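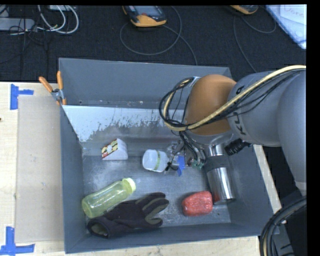
Figure 5. Worn coating on the sloped strip below the rear wall of a gray bin.

5. Preparing and Coating a Worn Surface

Read this section before you open the can. It covers small and medium repairs on painted metal bins, trays, shelves and cabinet doors using Stiltia 751 Repair Coating. For outdoor railings and gates, go to Section 7. For plastic parts, use a different product.

5.1 What you need

Stiltia 751 Repair Coating, well stirred
Stiltia cleaner, or mild dish soap and water
Plastic scraper
Sanding pads, 60 grit and fine
Lint-free cloths
Masking tape
2-inch brush or small foam roller
Gloves and safety glasses

5.2 Checking the old coating

1. Take everything out of the item and set it on a firm, level surface.
2. Press a strip of masking tape onto the old coating next to the worn patch. Pull it off quickly.
3. Look at the back of the tape. If paint has come away with it, move outward and test again until the tape comes off clean.
4. Mark the edge of the sound coating with a pencil. Everything inside the line has to be removed.

Note: Dull or scuffed paint that passes the tape test can stay. It only needs to be cleaned and lightly sanded.

CAUTION: Paint on older items may contain lead. Do not scrape or sand it until it has been tested.

5.3 Cleaning and sanding

1. Wipe the surface with cleaner. Change cloths when they get dirty -- a greasy cloth just moves the grease to another spot.
2. Rinse with clean water and dry fully, including seams and folded corners.
3. Lift loose flakes with the plastic scraper. Do not use a chisel or a putty knife.
4. Sand the marked area with the 60 grit pad. Wear a dust mask.
5. Go over the edges with the fine pad until you can run a finger from bare metal to old paint without feeling a step.
6. Wipe off all dust with a dry cloth.

Bare steel can start to rust within hours in a damp shop. Apply the first coat on the same day.

5.4 Applying the coating

The room and the item should both be over 56 °F. Open a window or run a fan that does not blow directly on the work.

1. Mask any labels, hinges and screw heads.
2. Stir for two minutes. Do not shake the can.
3. Brush a thin coat onto the bare metal and about an inch past the edge of the old paint.
4. Wait 8 hours.
5. Sand lightly with the fine pad and wipe clean.
6. Apply the second coat across the whole panel so the color matches from edge to edge.
7. Remove the tape while the second coat is still soft.

CAUTION: Keep the coating away from heaters, pilot lights and sparks. Lay used cloths flat outdoors to dry before throwing them away.

5.5 Drying and first use

Leave the item empty for two full days. Light contents can go in after that. Wait a week before loading castings, chain, loose hardware or anything else with sharp edges.

Bare floors and sloped surfaces that take sliding loads will wear again sooner than upright walls. A Uteo rubber liner, cut to fit, slows this down. Fit the liner only after the week is up, or it may stick to the coating.

Close the can tightly and store it upright. If a skin forms on top, cut it out in one piece; do not stir it in.

Continue to Section 6 for rust spots and pinholes.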